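Print this post | E-mail this post

Regluing the Cullow chairs
June 2020

I finally got to the kitchen chairs, the five we brought home from the sale over in Cullow, and I've been putting it off for so long that one of them had started to lean whenever anybody reached for the salt. The seats are fine and the finish is lovely in that worn, honeyed way. It was only the rungs, every one of them loose in its hole and clicking when you sat down.

My first thought was to squirt some glue in around the edges and call it done. I did that to a stool back in March, and by Easter it was wobbling again! New glue won't stick to old glue, so the joint has to come all the way apart. I put a bit of masking tape on each piece and numbered it, then knocked the rungs out with a rubber mallet, working a little on one side and a little on the other.

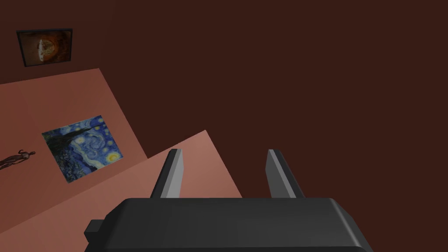

Gripper with its two fingers set wide apart (computer rendering).

The old glue was brown and brittle, and most of it scraped away with a dull knife. For the rest I used a rag and warm vinegar – 15 minutes wrapped around the end of the rung and it wiped off like jam. Go easy with sandpaper here. If you take off wood you end up with a looser fit than you started with, and I have one rung with a sliver of veneer wrapped around it to prove it.

My friend Ainhoa Salcedo lent me her band clamps, and bless her for it, as I would never have managed with rope and a stick. I brushed glue in the holes as well as on the rungs, pushed everything home, and set the chair on the flattest bit of floor we have before tightening up. Wipe the drips right away with a damp cloth (I missed two, and they'll show).

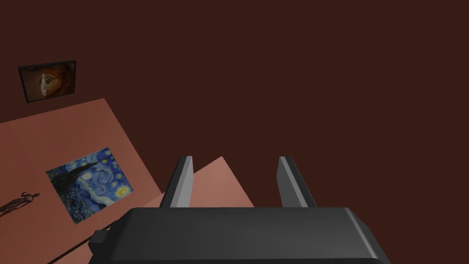
Another rendering of the gripper, against dark maroon-brown.

I left each chair clamped overnight, and the last one came out of its straps this morning. Next up is the little Prirwood table, which has a split in the top that I don't like the look of at all.

Sign up for the newsletter to get new posts by e-mail.

Contact | Copyright 2020 | Back to top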